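Tips for keeping board games and role-playing things at home

Updated 19 September 2019

I have lived with board games in small flats for a long time, first in Arruda and now in Irville, and the collection has grown to over 70 boxes. Readers of my game reports write to me with questions about torn corners, lost cubes and smelly rulebooks, so I have put my answers on one page. I add to it when I learn something. Most of the tips cost very little.

Boxes and shelves

Store the boxes flat if they are heavy and on their side only if the lid is tight. A big box standing on its short side will slowly open at the corners, and after one winter the lid does not sit straight any more. If you must stand them up, put a wide rubber band around the box, but choose the flat fabric kind. The thin brown kind cuts into the cardboard, and when it gets old it sticks to the paper and takes the print away with it.

Do not make a stack higher than four boxes of the same size. For small boxes you can go higher. Put the largest at the bottom also when it is the game you play the most; I know it is annoying, but a small box under a large one gets a dent in the middle of the lid and the dent stays.

Leave two fingers of space between the shelf and an outside wall. In my old flat I did not do this and the backs of all the boxes in the lowest row became wavy. My copy of Dustesgate was there, and the board has never been flat again. If your only free wall is an outside one, put the shelf on small feet and look behind it when October comes and the heating starts.

Direct sun makes red and yellow disappear first. Turn the boxes around once a year or hang a simple curtain in front of them. An old bed sheet is enough.

Split corners

A split corner should be repaired the same evening, when the paper is still clean. You need white craft glue, a toothpick, and two clothes pegs or a strip of masking tape.

Put a little glue on the toothpick and push it between the two sides of the corner. Press together, wipe away what comes out with a damp finger, and hold it with masking tape on the outside. Leave it over night. Pull the tape off slowly and flat, back over itself, never straight up.

If the corner is already very weak, glue a strip of thin cotton cloth on the inside of it. It does not look nice but you will see it only when the box is empty. Do not use clear sticky tape on the outside. It turns yellow and the next owner will curse you.

Cards

Wash your hands before you play and dry them well. It is the cheapest card protection there is.

Sleeves are good for the cards that are shuffled in every game, and a waste for the cards which only lie on the table. I learned this with Drineo, a game with 1237 cards if you have all the expansions. I bought sleeves for the first 400, and then I found that the box would not close. Now only the action deck has sleeves and the rest goes naked, and after many evenings I see no difference on the event cards.

Before you buy sleeves, measure one card with a ruler in millimetres, both sides. The names on the packets (standard, mini, European and so on) are not always used in the same way by different makers. Buy one packet first. Cards from an expansion can be one millimetre wider than the cards of the base game, and this you want to know before you have paid for ten packets.

For a dirty card, use a soft white eraser, with very little pressure, from the middle to the edge. For a sticky card take a cloth which is barely damp and dry the card at once with another one. Then put it between two sheets of kitchen paper under a heavy book for a night. Water that has gone in between the layers cannot be helped. In that case make a copy, put it in a sleeve with any other card behind it, and put the whole deck in sleeves so that the copy cannot be felt.

Bent cards can be bent back by leaving the deck under weight for some days with the curve up. If all the decks in the house are bent, the air is too dry or too damp, and you should first solve this.

Wooden pieces and dice

I like small plastic bags with a zip, but they get full of air and then nothing fits. Make a hole in the bag with a needle, near the zip. Now the air goes out when you press the bag flat.

Even better for games with many players are small boxes, one for each colour. Everybody takes a box at the start, and everybody is responsible for filling it at the end. The set-up of our longest game went from half an hour to ten minutes. Plastic boxes for fishing things are very good and cheaper than the ones sold for games. Matchboxes also work if you put a rubber band around them.

Write the number of pieces on a paper and leave it under the lid. In my largest game there should be 97 wooden pieces, and without the paper I would never know whether one is under the sofa.

When a cube is lost, look first in the folds of the trousers of the guests, then in the vacuum cleaner. A piece of old nylon stocking pulled over the end of the vacuum tube lets you clean under the sofa and keeps what you find on the outside.

Painted wood does not like water. Wipe it with a dry cloth, and if this is not enough, with a cloth that has touched soap and been wrung out very hard. Plastic dice can be washed in lukewarm water with a drop of washing-up liquid. Do not put dice in the dishwasher. I did it once with a set of clear blue ones, and they came out cloudy.
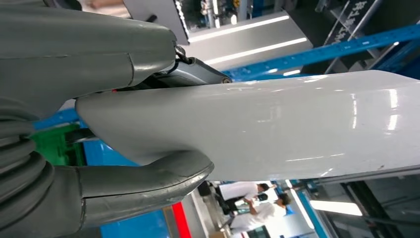

For chipped paint on wooden figures I use a felt pen for children in a colour as near as possible, and let it dry for a day before I touch it. Acrylic paint gives a better result if you have a steady hand. Put on two thin layers and wait between them.

Rulebooks and maps

If the staples of a rulebook have become rusty, open them from the inside with a blunt knife, take them out and sew the book with three stitches of strong thread. It takes five minutes and the book opens flatter than before.

A rulebook that smells of cellar should stand open like a fan in a dry room for a week. After this, put it in a closed box together with a small bowl of baking soda, so that the powder does not touch the paper. Change the powder after some days. With very old smells you must do it three or four times, and a little of it may remain.

Folded paper maps break first where the folds cross. Put a small square of repair tape for books on the back of each crossing while the map is still new. When you fold it again, follow the old folds, also if they seem stupid. For role-playing maps which you draw yourself, take squared wrapping paper from the roll and keep it rolled, with the drawing on the outside. It then lies with the corners down when you open it.

Pencil on such maps will rub off after some evenings. Go over the important lines with a waterproof pen and leave rooms and doors that may change in pencil.

The table

A soft cloth on the table makes cards easy to pick up and dice quiet. I bought two metres of thick felt, but a wool blanket under a plain cotton cloth is nearly as good, and can be washed. Iron the cotton before the game or the towers of coins will fall.

Drinks belong on a stool beside the player, lower than the table. I have tried coasters, heavy glasses and glasses with a lid, and only the stool has saved my boards. For food, choose things that are eaten with a fork or a stick. If somebody brings crisps, put them in a bowl with wooden tongs. People laugh the first time and then they use them.

If something is spilled on a board, lift the pieces off last. First put kitchen paper on the wet place and press, do not rub. Then take a photo with your telephone so you know where everything was, clear the board, and stand it up nearly vertical with the wet edge down. Change the paper under the edge until it stays dry. Do not use a hair dryer, the layers will come apart.

The lamp should hang so that you do not see the bulb when you sit. With glossy boards a lamp from the side is better than one from the middle, and a warm bulb makes orange and red cubes hard to tell from each other. If one of your guests does not see colours well, put a pencil dot on one side of the pieces of one colour.

Lending games

Take a photo of the open box before it leaves the house, with all the trays in place. Send the same photo to the person who borrows it. Put a small paper with your name and telephone number under the tray, where it does not disturb.

When the game comes back, count it the same evening. After two weeks it is not possible to ask any more without making somebody sad.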